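The Long, Slow Comeback of the Mended Sweater

For years we threw out anything with a hole in the elbow. Now a row of small repair shops has more knitwear than it can handle. 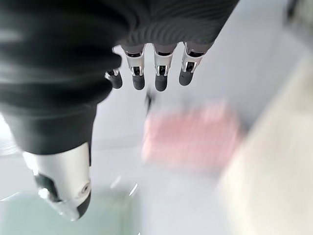

By the Features Desk | 25 January 2025 | 5 min read

My grandmother kept a cookie tin of yarn ends under her bed, and I don't think there was a single cookie in it the whole time I knew her. Every sweater she ever knit got a few yards saved back, wound around a scrap of cardboard with the year penciled on it, and when one of us came in from the yard with a cuff unraveling she would slide the tin out with her foot and go looking. I have been thinking about that tin a lot this winter, because I have spent a good part of it in other people's repair shops.

The first was Alexiou, which takes up the ground floor of an old dry cleaner's and still has the motorized rail running along the ceiling. They used to hang suits on it. Now it is cardigans, mostly, with a paper tag pinned to each collar and a note in ballpoint saying what's wrong: moth, left shoulder; dog; dryer (sorry). The wait when I stopped by was 23 days, and people were cheerfully handing things over anyway. One woman brought a child's pullover that had already been through three cousins and was hoping to get it through a fourth.

What struck me was how little of the talk at the counter was about money. A small darn at Alexiou costs $8, and a full elbow is $29, and you could certainly buy a new sweater for that if you weren't fussy. People know it. They would start to say so and then trail off, smoothing the thing out on the counter with the flat of their hand, and then they'd ask whether the color could be matched.

Matching, I learned, is the hard part. Wool fades, and it fades unevenly, so the inside of a hem may be a good two shades deeper than the sleeve beside it. Rono, a shop across the river that does nothing but knits, keeps its yarn in flat drawers meant for maps and sorts by wear as well as color, so there is a drawer of new navy and a drawer of navy that has seen some life. They buy old sweaters just to unravel them. I watched one come apart on a winder, all that crinkled yarn jumping off in little kinks (it has to be steamed afterward to relax it), and I found it so soothing that I missed my bus.

Ribbing is its own headache. A cuff or a waistband is knit in columns so that it can stretch and spring back, and a patch laid flat over it will pucker the first time you pull it on. The proper way is to pick up the loops below the damage and knit back upward, rib by rib. The cheaper way is to cut the cuff off and knit a new one, and plenty of people choose that and even ask for it in bright orange.

There's a real difference of opinion there. At Grekow, which sits above a hardware store and smells pleasantly of both wool and paint thinner, they are of the invisible school, and they would rather turn a job down than have you be able to find it later. The evening classes at Flavum go entirely the other way. I signed up for 5 of them, and on the first night we were told to choose a color that would embarrass us a little. I picked mustard. My darn came out shaped something like Ohio, and I have had more compliments on it than on anything else I own.

If you'd like to try it at home, start with a sock you don't love. Use yarn a touch thinner than the original, work well past the edges of the hole into the sound fabric, and don't pull tight. Mine puckered twice before I believed that last part. A wooden darning mushroom is nice to have, though an orange works, and so does a light bulb if you still have the old kind rattling around in a closet.

Flavum's next round of classes begins in March, and there's a list at the front desk. Bring your own needle, and something with a hole in it.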